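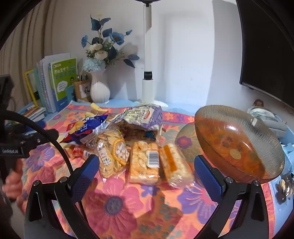 Teams that train grasping policies spend most of their planning time on the model and very little on the tool that lets a person look at the data. I think the order should be reversed, at least for the first months of a project.

At Mellent we had 3000 recorded episodes of household pick-and-place before anyone wrote a proper viewer. We had scripts that plotted gripper width against time, and a loss curve that went down. The policy still closed early on anything in a clear wrapper. It took 2 engineers most of June to find the cause, a timestamp offset between the width signal and the video. With the two side by side on a screen, it shows within a minute.

Soft packaging is where this matters most. A snack bag on a flowered quilt gives a perception model very little to hold on to. The bag folds, the quilt gives under it, and clear plastic takes on the colors of whatever is behind it. A melon is easier. It has one outline and keeps it. When a policy handles melons and fails on cracker packs, a single success rate hides that, and so does a bigger model.

The viewer we use now is called Kwok. It plays the video, draws the gripper signal under it, and lets you tag a segment and send it back to the training list. The first version was 1442 lines of Python and ugly. We went through 64 failed grasps with it and threw out a good part of our control changes afterward, as they had been fixing a problem in the logs.

The usual objection is that viewers don't scale and that automatic checks do. The Ostholm group makes this case well, and their filter catches dropped frames better than ours. But a check only looks for faults somebody has already thought of. Someone has to see the new ones first, and they need a decent tool to do it with.

Zokameck, our next project, has a viewer and no policy yet. There have been complaints about that. I would still hold the training run until every person on the team has watched an hour of footage.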